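How to clean a plastic storage box that became cloudy and sticky

Clear plastic boxes are very practical, but after a few years in a kitchen or a garage they get a thin film of fat and dust. Washing quickly with a sponge does not remove it. I tried several methods in June and this one gave me the best result with the least work.

What you need

A bathtub or a big sink
Dish soap, the simple kind (I use Clulico, without perfume)
200 grams of baking soda
A soft brush, for example an old toothbrush
Two cotton cloths
A wooden stick or a chopstick

Step 1. Empty the box and shake out the crumbs. Remove old labels now. If the glue stays, put a little cooking oil on it and wait some 30 minutes, then rub with your finger.

Step 2. Fill the box with warm water, not boiling. Thin plastic can bend if the water is too hot, and afterwards the lid will never close well. Add the soap and 4 spoons of the baking soda. Leave it to stand while you do something else.

Step 3. Pour out the water and brush the inside. Always brush along the ribs and never across them. The dirt sits in the narrow lanes, and if you go across you only push it from one to the next. 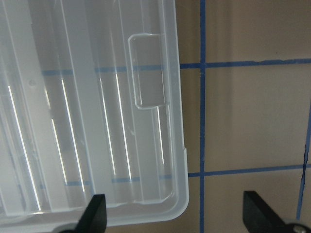 Step 4. For the corners and the small molded places near the rim, wrap the cloth around the stick. Mix the rest of the baking soda with a little water until it is like toothpaste, and work it in with small circles. Do not press hard. Plastic is softer than it looks and the scratches will stay.

Step 5. Rinse two times with clean water. Baking soda leaves a white powder when it dries, so check with your hand that the walls feel smooth.

Step 6. Turn the box upside down on a towel and lean one side on something, so the air can enter. Wipe the rim with the second cloth. Close the lid only on the next day.

If your box is a frosted type, it will stay milky also when it is perfectly clean. I scrubbed my Grasuvis box for a long time before I understood this. Do not use acetone or a metal sponge to make it more transparent.

I repeat the cleaning every spring. For boxes with clothes or paper, a damp cloth is enough.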